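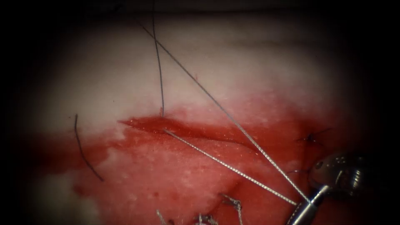 What does Birance's new suturing service cost a hospital?

The trial rate is $300 a session, with the arm, the instruments and a technician included.

Sales chief Hugo Olmedo said 13 hospitals have signed up since September. Vikas Grewal, a surgeon at Gauthier who tested it for 19 sessions, called the stitching tidy and the invoices tidier - training is billed separately, at $1000 a head. Coffee is still free.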